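Learning to wait, badly

I have been on hold to Utel since ten past nine. The music is a pan-pipe number that stops every so often, so that you think a person has arrived, and then carries on.

Waiting used to be something I did well. As a child in Clirkby I could sit through 57 minutes of bus delay with a bag of crisps and a view of the bins. Now I check my phone while the kettle boils, and then check it again in case the first check missed something.

Jana Kuhlmann, who shares my desk and most of my biscuits, says I should take up knitting. I did, in August. I have 6 rows of a scarf and a firm dislike of wool.

The worst of it is hospital waiting. My knee is on a list. Every so often a letter comes to say that it is still on the list, and I put it on the fridge with the others — the knee now has more post than I do.

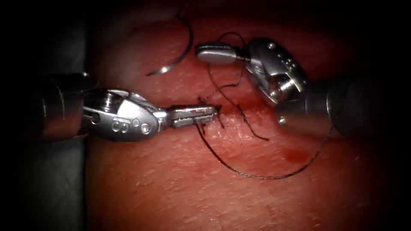

A long wait leaves plenty of time for reading, and reading is a mistake. I began with leaflets on gentle stretching and ended up, two hours later, deep in operations that have nothing to do with knees. Polished steel wrists with tiny pulleys in them, working over something red and shiny, are not what you want before lunch. I had soup planned. Tomato, naturally.

Mansa Quansah next door waited longer than I have and came out of it with a tidy shed and decent Italian. I have two thirds of a crossword. The pan pipes have just stopped again, and I am saying hello to them.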